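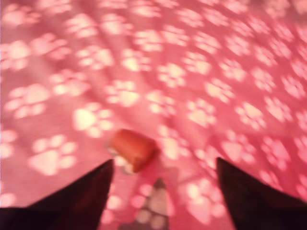
A reader wrote in last winter to ask whether any cheap fleece holds up to weekly washing, and added that her last two had gone stiff as cardboard by spring. I bought the Noltard paw print throw in February with that question in mind.

It cost 280 pesos on sale at the Cowie outlet. Mine is the pink one, pale prints on a deeper rose. The other pattern they had was plain gray, and it was 246.

**Washing.** Cold, gentle cycle, low heat in the dryer. The first load left a lot of lint in the trap, the second much less. The pile has flattened a little where people sit on it. It still bends and folds like a blanket. I skipped fabric softener after reading the label.

**Warmth.** Fine for a couch or the foot of a bed. On a cold night I put it under a quilt. It's thinner than the Clolevura throw I had before — that one was 224, but it shed on everything and I gave it up.

**Size.** Covers one adult to the shoulders if you're not tall. Two people will pull at it.

**Complaints.** Static in dry weather, and it picks up hair and crumbs. The hem stitching came loose at one corner and I sewed it back myself. The care tag is scratchy, so cut it off after you've read it.

4 out of 5. I'd buy it again at the sale price. At full price I would look at the Mutia fleece first.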